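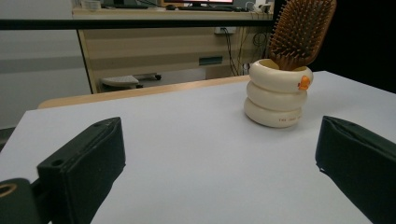
The Zera kit is a hand-held gripper with a camera on it, sold by Hirnby along with the training code, and the claim is that you can teach a robot arm a task without having the arm in the room. You hold the gripper, do the task over and over, and a policy is trained on the wrist video. We used it from August on. Our test task was the hairbrush: it stands head up in a cream pot with three rounded tiers, and it has to come out and be laid on the table. I picked it for being awkward. The handle is down inside the pot, so all the camera gets is the head and the pins, and the policy has to work out the lean of the brush from that.

I'm reviewing the whole method here, since the gripper on its own isn't much use to anyone.

## What you get

A gripper, a camera mount, a calibration board, spare finger pads, and access to the code. The arm is your problem. Ours is a Sturkside with the matching adapter plate, which Hirnby sells separately and should include. Putting the gripper together took one afternoon. The manual is decent on assembly and thin on calibration. I did the calibration wrong the first time and lost two days of recordings to it. The software accepted the bad calibration without complaint, and I only caught it when replayed paths ended up inside the tabletop.

## Recording

Recording is the good part. You press the trigger, do the task, and press again. After the first hour I had stopped thinking about the tool. Compared with driving the arm around by remote, which is how we used to gather everything, it is a lot less tiring, and the motions look like something a person would do. There are fewer pauses halfway through a reach.

We recorded 400 demonstrations of the brush task. The lean of the brush, the position of the pot and the starting height of the hand all changed between episodes. 15 of the 400 were thrown out by the tracking check, nearly all of them from fast turns near the start. Slow down there and you'll lose fewer.

The tracking needs something to look at. A plain white table doesn't give it much, and it leans heavily on whatever is behind the table. In our room that is a desk with a keyboard and cables hanging off the outlet, plenty of corners and edges. Point the camera straight down and it starts to drift. The manual gets this into one sentence, in the troubleshooting section. Put it on page one.

The other thing I'd tell a new user is to record the cup with nothing to pull out of it. We made a second, smaller set with the cup as the object, where the task is to grasp the rim and slide the cup to a mark.

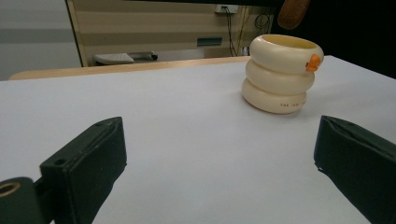 *Gripper camera, cup task, jaws open. The orange bit is on the right of the top ring.*

That orange bit matters more than I expected. It is small and bright, it sticks out on one side, and the policy seems to have learned to use it as a marker for which way the cup is turned. When we rotated the cup so the orange faced away from the camera, the grasps got noticeably worse. I wouldn't call this a fault of the kit. Any policy trained on wrist video will grab onto the easiest cue, and if you always set the object down the same way, you're asking for it. Half of our cup recordings had the orange on the right. I would spread that out if I did it again.

## Results on the arm

We ran 170 trials of the brush task on the Sturkside after training. It did well when the brush leaned the way most of our demonstrations had it leaning. It did worse with the brush close to upright, and the usual failure was closing on the pins instead of the edge of the head, then dragging the pot along. I'm not going to print a single success rate, as it depends almost entirely on which starting positions you count. Hirnby's own brochure has the same problem and prints one anyway.

Heikki Koivisto at our Riihimäki lab ran the comparison against the same number of remote-driven demonstrations. His result was that the hand-held data did better on the reach and slightly worse on the last bit before contact. His explanation is timing: a person closes the fingers earlier than the arm can, and the delay setting in the code has to be measured for your arm. With the default value our arm closed late on every single trial. After he measured it and put in the right number, the gap at contact mostly went away. Budget a day for that step.

## Complaints

The finger pads. They grip well, but the surface doesn't hold up. The right one looks scuffed along one edge, and you can see it in the recordings, as both fingers are always in view. The policy sees them too, so changing pads halfway through a data set is a bad idea. Change them before you start — or don't change them until you're done.

The hand-held unit and the one on the arm also need to look alike from the camera. Ours did, once we had the mount height matched. It took several tries with a ruler, and a printed gauge would cost Hirnby next to nothing.

Battery life is fine. The storage format is fine. The trigger is stiff for small hands, and one of our two operators switched hands a lot.

## Should you buy it

If you have an arm already and want to try table tasks with this kind of learning, yes. It got us from an empty folder to a working policy faster than anything else we've used. If you need the last part of the grasp to be exact, plan on some remote-driven data as well, and mix the two. We tried one mixed set, mostly hand-held, and it was the best of the lot on the upright brush. I haven't had time to repeat that run.

Written up Tuesday, December 20, 2022, using the August release of the code.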